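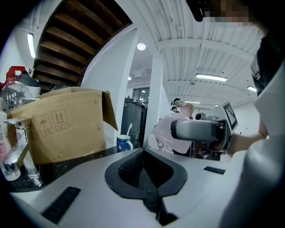
What should be cleared first when you tidy the area around a washbasin?

Everything that stands on the counter and is not used daily. The basin itself comes last, when there is free space on both sides of it and you can wipe the surface in one movement.

Chapter 9
The Counter and the Basin

In the previous chapter we worked with closed storage: cupboards, drawers and shelves with doors. Now we come to the open surface. A counter beside a basin is a difficult place to keep in order, and the reason is simple. It is flat, it is at the height of the hand, and every person who passes can put something on it.

Kasun Jayasinghe, whose course for hotel and household staff in Curkton was the beginning of this book, asked his trainees to write down each object they found on the counters of the training flats. After one winter the list had 2,677 entries. Of course many objects were repeated. Bottles were the largest group, and mugs came second. Jayasinghe noted that most of the bottles had not been moved for a long time, and that the trainees usually cleaned around them.

From this list he made a division which we shall use in the whole chapter. Objects on a counter are either residents, visitors or strangers. A resident is used at the basin every day, for example a toothbrush or the soap. A visitor is used there sometimes and can live in a cupboard. A stranger has its proper place in another room.

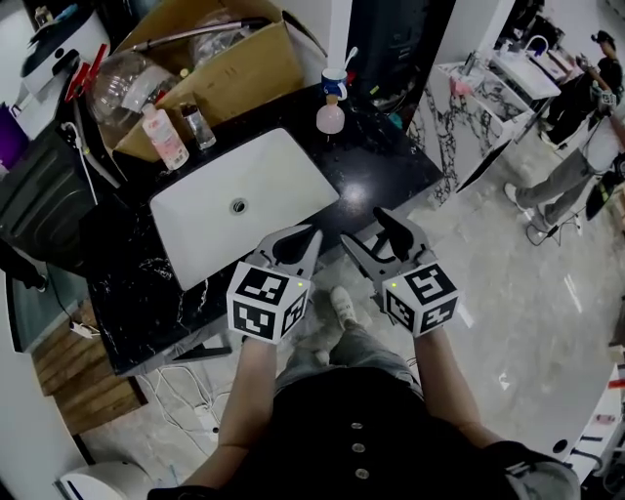 The division is easy to learn but it needs some practice. Take a mug. If it holds a toothbrush, it is a resident, although it was made for tea. The same mug with a spoon in it is a stranger and should go back to the kitchen. We do not judge the object by its name, we judge it by the work it is doing at this moment.

Bottles need more attention. A bottle with a pump should stand near the basin, at the side of the stronger hand. Bottles with a screw cap can stand further back, with the label turned to the front. In January, when the heating is on and the windows are closed, wipe the bottom of each bottle also, as a ring of old soap dries there and is hard to remove later.

A cardboard box is a special case. Many people put one on the counter at the start of the work and collect strangers in it. This is a good method, but the box must have an end. Decide before you begin which room it will go to — and carry it there the same day. Do not lay long things across the top of it, and do not stand it where its bottom can get wet.

Cables also belong to this chapter, even if they are mostly under the counter. A cable which hangs down at the side should be fixed, and it should be kept away from the basin. Cables on the floor must be lifted before the floor is swept.

For a counter of 90 centimetres Jayasinghe allowed a short list of residents only. On a counter of 70 centimetres he allowed fewer, and the mug had to share its corner with the soap. You may find this strict. Try it for one week in your own home and write down what came back to the counter without your permission.

Words to know before section 9.1: basin, drain, spout, counter, flap, resident, visitor, stranger.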